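6 min read

The Blanket Problem

Every fall I get the same letter. The handwriting changes, and lately it has mostly been email, but the letter is the same: the nights are getting cold, the good blankets are coming out, and could I please say something about how to fold a fleece so that it stays folded. This year's came from Jeptoo Kariuki, who has a linen closet with 12 inches of clearance per shelf and, by her own account, a grudge.

I have put this item off since June, when fleece was the last thing anyone wanted to read about. I have run out of excuses, and my own closet has begun to push its door open at night.

So, fleece. A cotton sheet will take a crease and hold it. A wool blanket has enough weight to lie where you put it. Fleece has neither the manners of the one nor the gravity of the other. You fold it in half and it puffs. You fold it again and it puffs twice as much, and by the third fold you're holding something the size and temperament of a sofa cushion. Press it down and it sighs and comes back up.

The first thing I'd say is to stop folding in the air. I know that everyone's mother did it in the air, arms wide, chin on the middle, and it looked wonderful. It works for sheets. With a plush throw you get two corners that match and two that have gone off on their own, and a bottom edge that has picked up whatever was on the floor. Use a surface. A bed is fine but soft, so the blanket sinks and you end up folding the comforter along with it. A table is better. My own preference is a table with a sheet of black plastic over it, which I bought for a painting job and never put away. Lint shows up on it at once and wipes off with a damp cloth.

Brown is a forgiving color for the purpose. I own a brown throw because it hides coffee, and I've found that it also hides bad folding, up to a point. The point is where the light hits it.

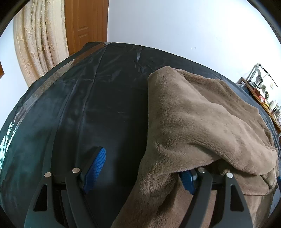 Brown fleece on black plastic: tan on the raised folds, darker down in the creases.

Plush tells on you that way. Every ridge catches the light, and every place where you let the cloth bunch up sits there in shadow like a pothole. Before you make the next fold, run the flat of your hand from the folded edge outward. Go with the pile. You'll know which way that is, because the other way feels like petting a cat from the wrong end. If there's a lump, open the fold and take it out now. A lump in the first fold is four lumps by the time you reach the shelf.

Then thirds. I was a halves person for most of my life and I don't expect to convert anybody by newsletter, but halves put all the bulk along one side, and the stack leans. Fold one long side in to the middle third, bring the other over it, smooth, and then do the same from the ends. The curved edges go inside and the fat round fold faces out. It looks like something from a shop, if you don't look for long.

Kibet Waweru, who has read this newsletter since it was two pages and a recipe, rolls his. He has written to me on the subject more than once. He rolls from the short end, tucks the last flap back over the roll like a sock, and stands them upright in a basket by the couch. I tried it for a week. The rolls were handsome and they stayed rolled, and the whole household stopped using blankets, on the grounds that it seemed a shame to disturb them. Make of that what you like. If you have guests who steal throws, a basket of Kibet's rolls may be the answer.

A word about bags. Several of you asked whether the vacuum kind are worth it, and Kanini Mwaipopo sent a very full report on hers, a set from Lyimo that she got on sale. They do go flat. They go as flat and hard as a paving stone, and her fleece came out in the spring with creases that needed a turn in the dryer, on low, and a day over a chair back before it looked like itself. She calls this a success. For something you won't touch for half a year, I suppose it is. For anything you expect to want on a Tuesday because the furnace is thinking it over, leave it on the shelf with air in it.

Washing, briefly, as it always comes up. Cool water, and no fabric softener, which coats the pile and leaves you with that nubbly, matted look around the places people grab. Low heat or none. Shake it hard while it's damp and hang it over something wide. A clothesline leaves a dent across the middle that you will meet again at every folding from then on.

And the closet itself. Heaviest at the bottom, round folds facing you, and no more than you can lift out with one arm. I used to stack mine to the underside of the shelf above, on the theory that the shelf would hold them down. What it did was make sure that taking one meant taking all of them, generally in the dark, generally onto my feet.

Jeptoo, I hope this helps with the shelf, if not the grudge. Write and tell me how it went. Next time: pillowcases, and where the other one goes.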